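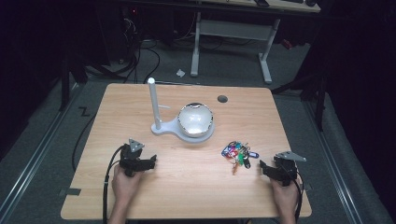 Home & Shop Tips
Can a Machine Do It Yet? A Chore-by-Chore Check Before You Spend Money
Updated 23 November 2018
Filed under: Housekeeping, Workshop, Buying Advice

Every fall the letters start coming in to this page asking whether it is time to buy a robot for the house. Usually the writer has seen a video of a mechanical arm folding a towel or putting a cup on a shelf. My answer has been the same for several years: for floors, maybe; for almost everything else, keep your sleeves rolled up.

I spent part of September going through my own list of chores, at home in Beddale and at the shared workshop in Gistomton where I keep my bench. For each one I asked what a machine you can buy or see working would do with it, and what a person can do to make the job quicker in the meantime. The tips are the useful part. If you only came for those, skip the grumbling.

CLEARING A TABLE

Take one of the simplest jobs there is. A bowl is out on the table and there's a bunch of keys lying beside it. You want the keys in the bowl. You pinch up whatever part of the bunch is nearest, the rest comes along, and you let go over the middle. You can do it while talking on the phone.

For a gripper with two fingers it's a different job. A key ring has no fixed shape. The keys fan out one way, the plastic covers and tags sit another way, and the ring itself is thin and likely to be lying flat underneath. Close on a tag and the bunch may swing. Close on a flat key and you may push it along the wood and never get under it. Some people hold the grippers in their own hands to do this kind of work, so there's a human brain deciding where to pinch. Try it with a pair of kitchen tongs and you will get a fair idea of how much your fingertips normally do for you.

So when somebody shows you a machine tidying a table, look at what is on the table. Blocks and plastic fruit prove very little. Ask for keys, a phone cord and a wet sponge.

Tips for keys and small clutter:

Use a shallow bowl with a wide mouth. Deep ones turn into junk drawers, and you end up tipping the whole thing out to find the mailbox key.

Put colored covers on the keys you use most and leave the rest bare. If every key has a different color you'll stop reading the code within a week.

If the bowl is ceramic, put a circle of felt in the bottom. It cuts the clatter and saves the glaze.

Empty the bowl on the day you pay the bills. Anything you can't identify goes into an envelope with the month written on it.
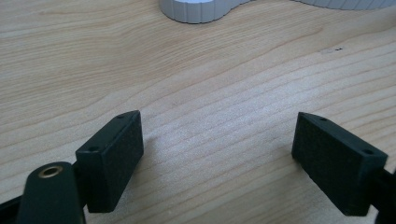 Two gripper pads over bare wood. The pale grain makes small specks easy to find.

WIPING DOWN WOOD

A bare tabletop looks like an easy win for a machine. It's flat, and there's nothing to pick up. I'm still not sold. Wiping means pressing hard enough to lift a sticky ring and lightly enough to leave the finish alone, and it means noticing that the speck you just passed over is still there. Hard rubbery finger pads are made for holding things. They'll hold a cloth, sure, but somebody has to fold it, wet it, wring it out and turn it over when the first side is dirty, and by then the table could be done.

There's also the matter of knowing a crumb from a knot in the wood. I get that wrong myself without my glasses.

Tips for light-colored tables:

Wipe with the grain. Going across it drags grit over the ridges and shows up later as dull patches.

Two cloths, one damp and one dry. The dry one follows right behind.

Check your work from a low angle with a lamp at the far side. Smears you can't see from above will stand out.

For a dark speck that won't wipe off, try a plastic card held nearly flat before you try any cleaner. A lot of them are just dried drips.

Lift things. Sliding a bowl or a stand to clean under it is how most scratches on my own table got there.

FLOORS

I'll give the machines this one, with conditions. A robot vacuum will keep an open floor decent between real cleanings. A neighbor of mine runs a Dierckx that cost $599 and she is happy with it, though she picks up for it first: shoes, cords, the dog's blanket, the fringe of the rug tucked under. I timed her one evening (she put up with me very nicely) and the picking up took longer than it takes me to sweep the same room. She says she'd have had to pick up anyway. Fair enough, but then count it.

Cables are the real trouble. A loop lying on carpet is nothing to a person with a vacuum wand and a foot to nudge it with. A machine may swallow it, drag it or park on it.

Tips for getting a floor ready, robot or no robot:

Get cords off the floor before you start. Adhesive clips along the back edge of a desk will hold most of them.

Pick up paper scraps and bits of tape by hand. Tape is the worst of the lot on carpet, and it gets harder to lift each time somebody steps on it.

If you have a table on thin metal legs, vacuum in toward the legs from each side and don't try to circle them.

Do the edges with a crevice tool once a month. None of the round machines I've tried gets into a square corner.

DISHES

A dishwasher is a machine that does a chore, and it does it better than I do. People forget to count it. What it can't do is load itself, and loading is where all the judgment is. You have to see that the bowl with the metal rim ought to be washed by hand, that the mug will fill with gray water if it leans the wrong way, that the lid will block the spray arm.

I have watched demonstration arms put a dish in a rack. Same dish, same rack, a person standing close by. When one can take my sink as it looks after a Sunday roast I'll change this paragraph.

Tips: hand-wash anything with a silver or gold rim, and keep the scouring pad away from it. Load from the back. Point the dirty side toward the middle of the machine.

LAUNDRY

Washing and drying went to the machines long ago. Folding has not, and I wouldn't put down a deposit on anything that promises it. Cloth is harder than keys. A shirt has no shape until you give it one, and an inside-out sleeve means reaching in.

Fold on a table at hip height, do all the towels first while you're warming up, and match socks by the cuff. The toe end stretches and will mislead you. A household of four can get through a week's load in 26 minutes if the radio's good and the cat is shut out.

THE SHOP BENCH

This is where I expected to be proved wrong. Factories have had arms for decades, after all. But those arms get the same part, in the same place, facing the same way, and a whole crew of people spent months making sure of it. My bench in Gistomton has never had the same thing in the same place two days running.

The Flivevham hardware store keeps a ledger of small sorting jobs it takes in for local trades, mostly mixed coffee cans of screws. They tried a feeder machine on one batch. The can held 1,186 pieces and the machine correctly sorted 534 of them before it jammed on a bent cup hook. The counter staff finished the rest by hand over a slow afternoon. I like that story more than I should, and I'll admit a better feeder would have done better. I'd still want to know who clears the jam.

Tips for sorting mixed hardware:

Pull the magnet over it first. Brass and aluminum stay behind, and that alone makes two smaller piles.

Sort by head, then by length. Thread comes last, and only for the ones you expect to use.

Use shallow trays on a light surface. Dark screws on a dark bench are a waste of eyesight.

Throw out the bent ones. All of them.

BEFORE YOU BUY ANYTHING

Ask the seller these and write down the answers:

Was the machine working alone in the video, or was somebody steering it?

Was the video sped up?

What do I have to move, plug in or pick up before it starts?

What happens when it drops something?

Can I bring my own stuff to the demonstration? If they hesitate on this one, go home.

Keep the list in the drawer with your manuals and use it again next year. The answers do change. Robot vacuums were a poor joke when this page started, and now I know three people who wouldn't part with theirs. I just haven't seen anything yet that I'd leave alone in a room with my keys and a good bowl.

Next month on this page: getting candle wax out of a tablecloth, and what to do with a drawer that sticks only when it rains.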